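Eltthorpe College
Housekeeping and Domestic Interiors, Level 2
Unit 4: Low light in the home
Tutor: Rosalinda Salazar

4.1 Walls and openings

Students should learn to assess a room as residents find it in the evening, before any lamp is switched on. Pale paint loses much of its colour at low light levels, and greens and beiges become hard to tell apart. White skirting and door frames remain legible for longer and help a person to find the way — an important point where the resident has poor sight.
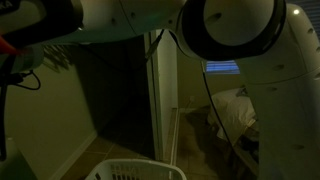

4.2 Window coverings

A small window set high in a bedroom wall gives privacy but little light at floor level. Horizontal blinds allow the slats to be adjusted through the day. Dust them from the top downwards with a dry cloth, and check the cords at each visit.

4.3 Task for the February session

Choose a doorway between two rooms at home. Record how clearly the frame, the skirting and the floor beyond can be seen at dusk. Written work must not exceed 1,000 words and should be handed to Noel Tagle.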